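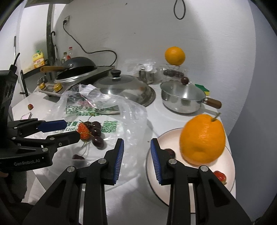 Hand-held grippers at the fruit station, blue ridged pads fitted. Plate right of centre, bag to the left.

# Nasovar bench grippers – setup and upkeep

Tags: Hardware, Grippers, Maintenance notes

Search this site Go

These notes cover the paired hand-held grippers used for the Nasovar kitchen set. The recordings themselves are described in the Caselora card. Read this one before fitting pads or changing a finger joint.

## Contents of the set

- 1,423 recordings, one folder each
- `pads.csv` – pad changes by gripper and folder number
- `joints.csv` – screw checks and finger replacements
- `zero/` – opening and closing readings taken after each change

## Pads

Pads are blue, ridged, and fitted in pairs. Change both pads on a gripper together, even if only one is worn. Soft fruit leaves juice in the ridges; brush along the ridge with warm water and dry before the next run. Do not use solvent. A pad that has lifted at the tip is scrapped, as re-glued pads shift under load and the closing reading drifts.

Pads are replaced at 1,000 closings or on visible wear, whichever comes first.

## Finger joints

Check the small screws in the finger joints every 14 recordings. Tighten by hand with the short driver until the head seats, then stop. If a finger still has side play, replace the joint. Thread lock is used on the outer screws only.

## Zeroing

1. Power the gripper and leave it open for two minutes.
2. Close fully with nothing between the pads. Save the reading.
3. Open fully. Save the reading.
4. Repeat with the Nuvby block in the jaws.

A difference of more than 2 mm between the block reading and the block's marked width means the pads are seated badly. Refit and start again from step 1.

## Known faults

- Early folders have no opening reading. The closing reading is valid.
- One cable was replaced in February. Readings before and after are kept in separate files and should not be pooled.
- Pad wear is judged by eye and differs between the two people logging it.

## Maintainers

Gregor Moncrieff (hardware), Murali Bhat (logs and zero files). Send corrections to `pads.csv` with the folder number.

Contact | © Nasovar | Back to top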